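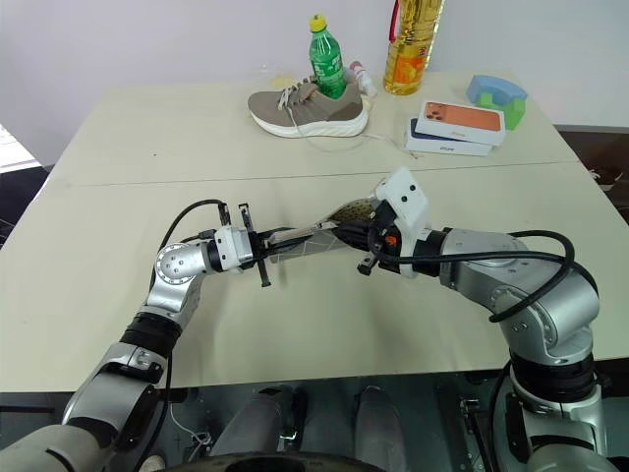

Bench 4, sorting table, September check. Insole-type item held over the near panel; knit sneaker on the far panel.

Costlow Footwear Returns – Bench and Sorting Area Inspection
Inspector: Bouchra Shehata
Area: Honano building, ground floor
Start: 7:40 a.m.
Ratings: OK / Minor / Action

1. Table surface
Top level and stable under hand load: OK
Surface free of splinters, tape residue and adhesive: OK
Panel joint flush: Minor
Comment: The tabletop is two panels with a seam running across the middle. A slight step can be felt with a fingernail near the left end. It does not catch fabric or cardboard. Recheck next month and shim the far panel if the step has grown.

2. Layout of goods
Near panel reserved for the item in hand: OK
Goods awaiting sorting kept beyond the seam: OK
Pairs kept together: Action
Comment: One left shoe had been put back in the bin without its partner. Pair found in the Zoncombe crate and reunited. Staff are to tie laces or band pairs before they leave the bench. Slip-on styles get a paper band with the return number on both shoes.

3. Insoles and loose inserts
Removed inserts kept with the shoe they came from: OK
Inserts checked on both faces: OK
Perforated sections clear of lint and grit: Minor
Comment: Grit was found in the perforations of two inserts in the finished tray. Brush from the underside first, then the top. Do not use compressed air at the bench. Hold the insert by its ends and do not fold it to test flexibility – a crease across the arch is recorded as handling damage and charged to us.

4. Uppers and soles
Knit uppers checked for pulled threads before brushing: OK
White soles wiped with a damp cloth only: OK
Solvent wipes absent from bench: Action
Comment: An open pack of solvent wipes was on the shelf under the table. Removed to the chemical cabinet. The Abdelaziz account does not accept solvent on any sole, including outsole edges.

5. Lighting
Level at bench surface, minimum 1000 lux: OK
Glare from wall: OK
Comment: Reading taken at the seam with overhead lights on and blinds closed. The plain white wall behind the table helps at the far side and should stay clear of posters and shelving.

6. Cables and floor
Power leads clear of the walkway: OK
Floor mat flat, no curled corners: Minor
Comment: Mat corner lifting on the aisle side. Tape is a temporary repair. Replacement requested.

7. Housekeeping
Waste bin emptied at shift change: OK
Brushes clean and hung up: OK
Hand wash station stocked: Action
Comment: Soap dispenser empty at start of inspection. Refilled before 8:15.

Follow-up
Solvent wipes – closed on the day.
Soap – closed. Added to the opening list.
Pair banding – open. Review after two full shifts.
Floor mat – open, waiting on supplier.
Panel joint – monitor.

Signed: B. Shehata
Copy to: shift lead, Honano site office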